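Five-finger hands or two-finger grippers for a mock produce stand?

Posted in Manipulation / End effectors

Rochelle Gilchrist

I have a two-arm setup that picks fake vegetables out of wooden crates and puts them in a shopping basket. Teleoperated for now, with the plan to train a policy on the recordings later. I have had a pair of five-finger hands on the arms since May and before that I was using the parallel grippers that came with the arms. I need to settle on one or the other before I record the full set, and I keep going back and forth.

The hands are Sornus, the smaller size. The parallel grippers are Trumby, with the flat rubber pads. Same arms, same controller, same head camera for both. The only things I changed were the tool offset and the gripper driver.

What I did so far was 21 sessions, split between the two. Each session is a mix of large items (cabbage, pumpkin), medium items (turnip, bell pepper, potato) and the annoying ones (chili peppers, anything in a wrapper). In all I have 1279 pick attempts logged, with a pass or fail on each one and a free text note when I remembered to write one.
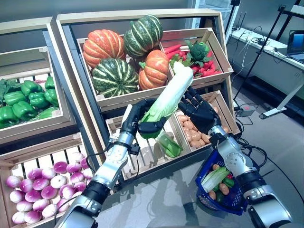 Napa cabbage held in the left hand, basket hanging at the right wrist.

Where I stand right now:

Cabbage is clearly better with the hands. I go for the pale end, close all the fingers, and it stays put when I tilt it. With the parallel grippers I had to come in square to the stalk and squeeze harder than I liked, and it would still swing around the pads if I moved fast.

Potatoes and turnips are close to a tie. The grippers are faster because there is only one thing to command. The hands get there but I often bring up a second potato by accident, and then I have to decide if that counts as a pass. I have been counting it as a fail.

Chili peppers are bad with the hands. The fingers are too thick to get in between them, and when I try a thumb and index pinch the tips don't meet the same way every time. The grippers could pull out a single pepper if I lined up with the stem.

The pumpkins I mostly push around with either one. They are too wide for the Trumby stroke. With the hands I can get a palm-down hold on the smaller ones if the crate has some room in it.

My other problem is the camera. It is up at the head and looks down over the crates, and when a hand is over the potato crate I can't see much of what is under the palm. The grippers are narrow and blocked a lot less. I don't have wrist cameras. I would have to route more cable down the forearms, and there is already a fair amount of it on there.

So, three things I would like to hear about from people who have done this:

Is it worth running one of each, hand on the left and gripper on the right? Or does that make a mess of the training data?

Has anyone fixed the fingertip pinch on the Sornus hands? I have recalibrated twice and it drifts again by the end of a session.

Would you add wrist cameras before spending more time on the end effectors?

Budget is not huge. I could buy one more thing, not three.

Edit: forgot to say that the basket hangs on the right arm by its handle, so whatever goes on the right also has to live with that. The payload on that side goes up as the basket fills. I zero the force reading after every drop, which helps some.

Skoltgate

We ran one of each for a while on a similar bench, with grocery boxes and some produce. I would say do it, if your task lets you give each arm a fixed job. Yours sounds like it does. If the right arm always carries the basket and only picks now and then, put the gripper there. It weighs less, and you need every bit of that payload once the basket has a couple of cabbages in it.

On the training data, it was less trouble than we expected. We already treated left and right as separate action vectors, so the left one was just longer. What did cause trouble was that we changed our minds halfway and swapped sides. Everything recorded before the swap had to be kept apart, and in the end we dropped it. Pick a side and leave it alone.

The drift on the pinch is most likely tendon slack if yours is the tendon version. Check this before you recalibrate again:

Close the hand fully on nothing and hold it for 2 minutes. Open it. Command the thumb and index pinch and take a picture from the side. Run a normal session, then do the same pinch and take the same picture. If the index tip lands lower in the second one, it is the tendon and the calibration will never hold. There is a tensioning screw under the cover on the back of the hand. Small turns. We went too far on one finger and it would not open all the way after that, and had to be backed off.

If the two pictures match, look at your glove or whatever you are teleoperating with. We blamed the hand for weeks and a good part of it was the glove slipping on the operator's thumb. A strip of tape fixed that part.

About the double potato, I would not mark it as a plain fail. Give it its own label. You may want those recordings later, and it is a pain to go back through the notes looking for them. Same with pushes that were supposed to be grasps.

As for the chilies, I would accept that the hand is bad at them and let the gripper arm reach over, if your workspace allows it.

Haruna

Wrist cameras first. Everything else you describe gets easier to judge when you can see the contact. I wouldn't buy anything else until that is done.

Rochelle Gilchrist

Thanks both. Skoltgate, it is the tendon version, so I will do the side picture test tonight. Makes sense about the separate label too. I can pull most of the double picks out of the notes I have.

One more on the mixed setup: did you keep the same close speed on both? My operator (me) gets used to the hand being slow and then slams the gripper shut.

Skoltgate

No, we slowed the gripper down to match. It cost some time per pick but the operator stopped overshooting. We also put the gripper close on the same finger motion as the pinch, so there was nothing new to learn when going from one arm to the other.

If you go that way, do a few practice sessions and throw them out. Our first 4 were no good for anything.

trayfeeder

I disagree a bit with the wrist camera answer. They help, but on a five-finger hand it is hard to find a spot where the fingers don't fill the view as soon as they close. We tried above the wrist looking forward and got mostly knuckles. On the thumb side, angled in, was better, and even that was only good up to the moment of contact. With a parallel gripper you can put it nearly anywhere.

What gave us more for less money was a fixed camera at the side of the display, low, looking across the tops of the crates. It sees under the palm when the hand comes down. You don't have to run anything along the arm. The drawback is that it looks at one crate well and the others not so well, so aim it at whichever one you fail on most. From your post that would be the chilies, or the potatoes if the double picks bother you.

Also check what your policy will take as input before you buy. Ours had a fixed number of views and adding one meant redoing the earlier recordings.

Rochelle Gilchrist

Side camera is a good thought, and I have a spare one I could clamp up without buying anything. I will try that and the tendon test first, then move a gripper over to the right arm and run the same item list. Will post the pass rates by item when I have enough of them to compare.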